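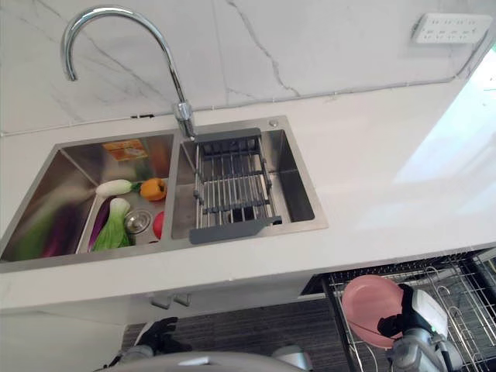 Double bowl with the adjustable rack over the right-hand side.

List,

Following up on the sink and rack thread from June. Notes on the layout, then my answer to the drainage question quoted at the end.

The sink is a double bowl in stainless steel, set into a white counter, with the tap base on the divider. The spout swings over either bowl. I keep the left bowl for produce and the right for draining. The rack over the right bowl is the Zaugg extending type: parallel metal rods between a grey plastic bar at the back and a flat tab at the front. It was set to 468 mm end to end when I fitted it, and the bars have not crept since.

Points from use:

Produce goes straight on the bowl floor. A radish or an aubergine laid flat does not block the strainer. Pak choi sheds leaf and should be kept off it. Round items roll to the divider and stay there.

Packets do not belong in the bowl at all, but they end up there. Stand them against the rear wall, where they catch the least splash.

The rods will hold a plate on edge if it leans at a shallow angle. They will not hold a cup upright with any security, as the spacing is wrong for a narrow base. Cups go in the drawer.

The drawer is the second half of the system. It is a black wire pull-out below the counter, supplied by Prinden, with dense rows of tines. Runner extension is full. Rated load is 30 kg, and I have no reason to doubt it. The tines suit plates. Cups sit between rows, tilted, and need to be placed one at a time with a hand on each side until they settle.

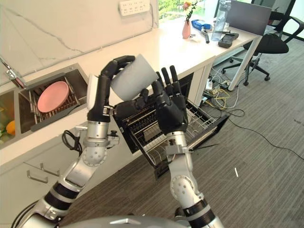

Fakberg wrote on January 29, 2025:

> I have the same drawer under a 65 cm cabinet and I get standing water
> in the cups, whichever way I load them. The tray below is dry, so it
> is not draining through at all. Is anyone tilting the whole basket,
> or only the cups? Also, do you rinse in the left bowl and carry
> across, or rinse over the rack? I have tried both and the second
> leaves marks on the counter front.

Taking these in order.

Tilt the cups, leave the basket level. Shimming the basket puts a side load on the runners and the drawer then closes on its own. If water is standing in the cup, the rim is too high. Turn it until the rim is below the base, and check that the handle, if there is one, is not resting on a tine and lifting that side. A dry tray is consistent with this.

Rinse in the left bowl, with the produce out of it, rest the item on the rods for a minute, then move it to the drawer. The marks on the counter front are drips from the transfer. The pause on the rods removes most of them.

One correction to my June message. I gave the tine pitch from the Grekumetti catalogue, which covers the older basket. Please disregard it and measure your own before ordering inserts. The inserts come in packs of 144 and cannot be returned once opened.

I have not tested the drawer with pans.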